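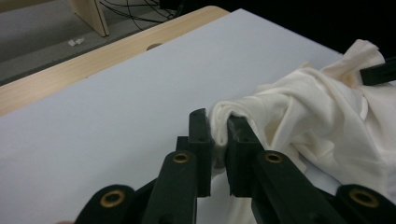

浅色台面上的一团白布，夹起一小撮。

2019年8月27日 研发厨房笔记

帕桑（Paisan）那款冷藏鸡肉焗饭的酱又分层了，先记这个，免得明天忘。昨天封盒的样品今早一撕膜，表面一圈油，底下的米倒是吸得饱饱的，拿勺子一拌又能拌回去，可客人哪会先拌一拌再进微波炉啊！我尝了一口，味道没问题，奶味够，胡椒稍微冲了点，就是卖相吓人。

我的怀疑还是老样子：淀粉。供应商Zatham换了新批次的变性蜡质玉米淀粉，规格书上写得跟旧的一模一样，但我在锅里搅的时候就觉得手感不对，起稠早，稠完了又有点塌。今天干脆把旧批次剩的那点底子翻出来（还好没扔），跟新批次并排煮，同一口型号的锅，同一档火，同样的奶油和高汤，连下芝士的时机都掐着表来。

结果嘛，刚煮完两锅看着差不多，旧的亮一点，挂勺厚一点。放进急冷柜降完温再看，新批次那锅边上已经有水样的东西渗出来了，旧的没有。所以淀粉至少有份。是不是全怪它我不敢说，因为芝士也换过一次，换成了Wunness的碎装切达，里面裹了防结块的粉，这东西进酱里会不会捣乱，我以前没认真试过。下回得把这两件事拆开，一次只动一样，今天贪快了，自己骂自己一句。

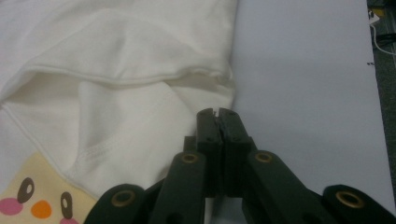

白色衣物，缝线与印花一角。

下午接着弄焗饭的米。长粒米蒸到八成熟再拌酱，微波加热以后中间刚刚好，四个角却硬得像生的，老问题。试了两个办法：一个是拌酱之前先给米淋一点热高汤，捂一会儿；另一个是盒子四角少放米、多放酱，中间堆高。第一个办法好用得多，角上的米软了，中间也没烂。第二个嘛，装盒的时候就费劲，我自己慢慢摆当然摆得漂亮，上了生产线谁有空给你一盒一盒摆造型？划掉。

淋汤的量我是凭手感来的，大约一盒两汤匙，明天要老老实实上秤，不然这条记录等于白写。还有一个要留意的地方，米先吸了汤，后面酱里的水分就得往回收，否则整盒偏稀，膜里面全是水汽。配方表我先没动，等称完重再改，免得表上又多一个谁都看不懂的版本号。

顺带说说Firkevow的咖喱茄子，那边要求把油降下来，又要茄子看着油亮，唉。炸肯定不行了，烤箱烤出来皮发皱，颜色也灰。今天试的是先撒盐出水，擦干，拌薄薄一层油，蒸汽烤箱高温快走一遍，再转干烤上色。颜色比上次好看太多了，紫还在，切面是金黄的，我有点得意。缺点是咸，撒过盐的茄子再进咖喱酱，整体就过了，酱里的盐得往下减。减多少，要看隔夜以后的味道，刚出锅尝的不算数，冷藏一晚香料出来以后咸味会显得更重。

香料这边也动了一下，孜然改成整粒先干炒再磨，香是真香，满屋子都是，连隔壁包装间都有人探头过来问中午吃什么。可是现磨的粗细不稳，第一盘粗得硌牙，第二盘过了筛才顺。如果要放大做，恐怕还是得找人磨好了送来，那香味又要打折扣，先写在这儿，开会的时候再吵。

留样都进冷藏柜了，焗饭放上层，标签上写了“旧粉”和“新粉”，茄子放下层。请大家别吃，尤其是茄子！想尝的话操作台边上有一碗多出来的，随便舀，吃完给我留个字条，咸不咸、油不油都写上，光写“好吃”我没法改配方。

明天要做的：
焗饭撕膜看渗水，新旧各开3盒，拍照贴到本子上
淋汤量过秤
旧淀粉配新芝士、新淀粉配旧芝士，各煮一锅
茄子尝隔夜，定减盐的幅度
给Zatham写邮件，问新批次的黏度检测曲线，别只发一张合格证过来

另外急冷柜的探针读数跟手持的对不上，差了2度，手持那支1月份校过，我信手持的。已经在柜门上贴了条，用之前先拿手持的测一下中心温度，记在这页背面。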